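How to read a strata report before you buy a unit (and not fall asleep doing it)

When I bought my first unit in Rakbridge I paid for the strata report, opened it, saw it was 133 pages long and closed it again. I know! I skimmed the first bit on the train, decided it all looked very official and signed the contract that week. Eight months later I got a letter asking for $2,905 towards new balcony railings, and when I went back to the report, there it was in the minutes, discussed at three meetings in a row.

So for my second place (a two-bedder in the Costache building, top floor, no lift, great light) I did it properly. It took me one evening and a pot of tea, and this is the order I'd do it in again.

Step 1. Get the right report

Ask the agent which documents come with the contract and which ones you have to order yourself. In my case the agent handed over a two-page summary and called it "the strata report", and it wasn't. You want the full one, with the minutes, the accounts, the insurance certificate and the by-laws. I used a small outfit called Soton and had it by email in two days. Ask for at least five years of minutes if they keep them that far back.

Step 2. Go straight to the money

Skip the front section for now and find the levies. There are usually two amounts, one for the admin fund (cleaning, insurance, lights in the stairwell) and one for the big repairs fund, which goes by different names depending on where you live. At Costache the two together were $822 a quarter. Write yours down and then look at what they were in the years before. A levy that creeps up a bit each year is pretty normal. One that hasn't moved in six years made me more nervous, especially in an older building with a flat roof.

Then find the balance of the repairs fund and divide it by the number of units. Mine came out at $1,794 a unit, and I had no idea if that was good or dreadful, so I rang my conveyancer, Ludmila Šťastný, who said to compare it with the ten-year plan. Which brings us to...

Step 3. Find the ten-year plan

It might be called a maintenance plan or a capital works plan. It lists what's expected to need doing, in what year, and for how much. Get a pen and circle anything due in the next three years. If there's a roof or a repaint coming and the fund can't cover it, the owners will be asked for the difference, and by then one of the owners is you.

If there's no plan at all, ask why in writing.

Step 4. Read the minutes backwards

Start with the newest meeting and work back. I had mine printed and spread all over the table with a highlighter, one colour for water and one for money. Words I look for: leak, membrane, cracking, cladding, engineer, quote, special levy, deferred. "Deferred" is a big one! A job that gets deferred in August and again the next year hasn't gone away.
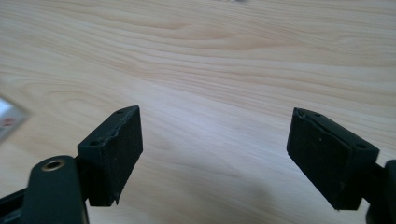

Do the same with names. If one unit keeps turning up, find out where it is. Unit 9 at Costache had complained of damp four times, and unit 9 was right under the one I wanted. I asked for the plumber's invoice, got it, and saw that the shower in my unit had been resealed the year before. Fine by me, but I had the building inspector put his moisture meter on that wall anyway.

Step 5. By-laws, quickly

Pets, parking, flooring, short stays, renovations. Check the ones that matter to you and look for any that were changed recently. My friend Iolanda Bastos bought in the Cidia block thinking she could pull up the carpet, and she's still got the carpet.

Step 6. Make your list of questions

Mine fit on one sheet. Send it to your conveyancer, not the agent, and do it before the cooling-off period runs out (check how long yours is, it varies by state and you don't get one at auction). Ask for copies of anything the minutes mention but the report leaves out, such as engineers' letters and quotes.

If you get stuck on a term, leave it in the comments and I'll have a go, though for anything legal please ask someone who's paid to know. Next time I'll do the contract itself, once I've dug mine out of the garage.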